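Plandberg Shapes: a set of chunky letters and the boards they sit on

README, last touched June 30, 2019

What you get

Plandberg Shapes is a collection of notes, measurements and pictures covering one toy: the big-letter set sold by Brouwer to nurseries, grandparents and anyone else who enjoys treading on corners in the dark. There are 300 entries in the main table. Each entry pairs one letter with one board and says how the letter was placed, which way it faced and whether the person writing it down was in a good mood (the last column is optional and mostly blank).

The set was bought second-hand in Pukunville by Kavitha Rao, who also wrote most of the table. Andor Deák did the spelling, the folder names and the arguing about folder names.

The letters

The letters are thick enough to stand up on their own, given a flat surface and a household without cats. We treat "standing" and "lying" as separate poses. Letters that look the same upside down get one pose for both ways up, so H, I, O and X are less work than you might fear, and the G makes up for it.
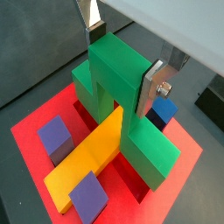
Green H, standing, on the red board.

Colour names are plain: green, red, blue, yellow. We had a longer list in April, with a teal and a "warm teal", and it did not survive its first reading by a second person. If a letter looks darker on one side, that is shade. Please do not file it as a new colour.

The boards

Boards are square and flat. A board is recorded by colour only. Which way round it sits on the table is not recorded, as a square gives you very little to hang an opinion on. Anything underneath the board goes in the "surface" column as light, dark or cloth.

Files

letters.csv: the main table, one row per placement
boards.csv: short, dull, correct
poses.txt: what we mean by standing, lying and leaning
closov_names.txt: the old folder names, kept for anyone still using the Closov release

Known problems

Rows entered before version 2 use "up" for standing and also, in places, for "the right way up". We fixed the ones we could tell apart. The remaining 8 are marked "unsure" and should be left out of anything you care about.

The W and the M are one piece of plastic as far as we can see. The table lists both. Kavitha considers this a bug and Andor considers it the alphabet.

"Leaning" was meant for letters resting against another letter. It has also been used for letters resting against a mug.

Changes

Version 2: poses split from positions, colours cut down, mug rows flagged.
Version 1: everything in a single file called final.

Corrections

Send the row number and what you think it should say. Corrections to the G are read first. Requests for lower-case letters go to Andor, who has a folder for them.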